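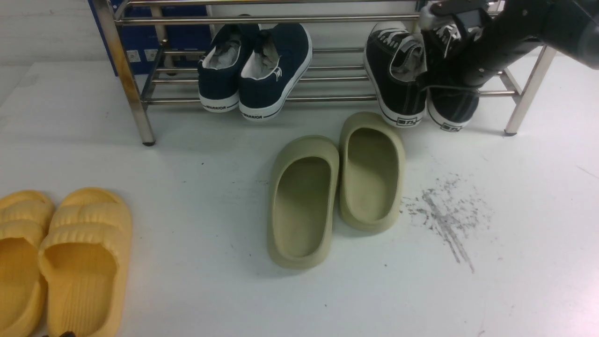
What is the hardest part of teaching a home-built arm to put shoes away?
Letting go of the shoe. Closing the fingers took one evening of tuning, while a clean release has occupied the project since March.

The arm is called Gruto, and it is assembled and maintained in the shared workshop at Baptiste. The present controller, Drurkel, replaced an earlier one that stalled whenever two joints moved together. Its release routine now opens the fingers in three short steps, with a pause of 600 milliseconds after each.

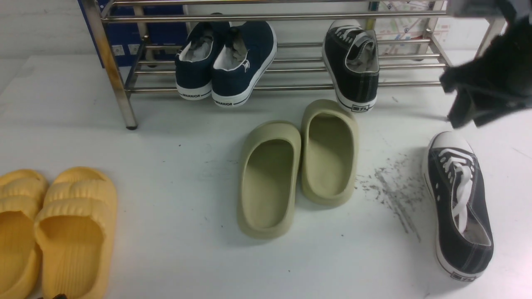 Gripper above a black canvas sneaker, with its match on the rack.

Ming-te Kao reviewed the motion files and recommended a slower approach near the rails. The recommendation was adopted - the cycle is longer, and the motors draw less current.

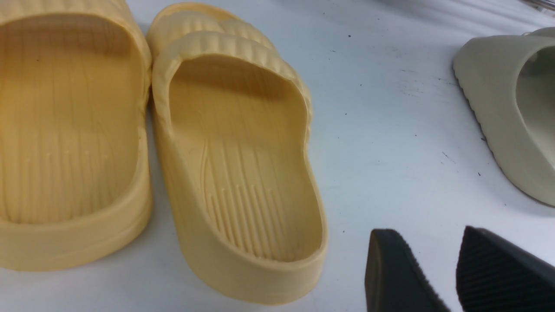 Finger width remains under review. The current pair was cut for canvas sneakers, and foam slides present a different problem. The yellow slides have a puffy, ribbed strap and a tall rim around the heel, so the choice of where to grip matters more than it does with a flat sole. A narrower set has been drawn up, and both sets will be tested at the same speed before any further change to the code.

Contact: Stadora workshop notes | Copyright 2021 | Back to top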